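Kulley operators teach in simulation first

Mon 22 November

Automation firm Kulley has opened a remote demonstration centre in Mernberg, where operators guide simulated robot arms through assembly tasks before the same work is tried on a factory floor.

Each operator uses a hand controller to steer the arm while watching a rendered view of the work surface. The software records every movement, and the recordings are used to train the control program.

The first job is a part-handling task for Jemora, which makes fittings for garden irrigation. Kulley wants 3,000 usable demonstrations of it and had 2,362 by the end of last week.

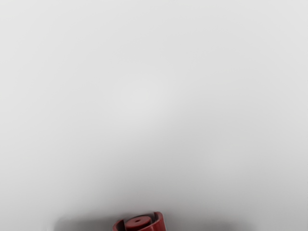
Program lead Gunnel Isaksson said new operators practise for two days before any of their runs are kept. A run is thrown out if the arm stalls or the operator has to start the approach again.

"We'd sooner have a slow demonstration than a jerky one," she said. "The program copies what it's shown, bad habits and all."

Operator Primo D'Amico, who joined in August after several years driving a forklift, said judging depth on a plain background was the hardest skill to learn. He now watches the shadows as the arm comes down.

Trials on a physical arm will be held at Jemora's Bråten plant early next year. Kulley will record another 100 demonstrations there by hand-guiding the arm, so the two methods can be compared.

The centre is taking applications for part-time operators. No robotics experience is needed, and training is paid.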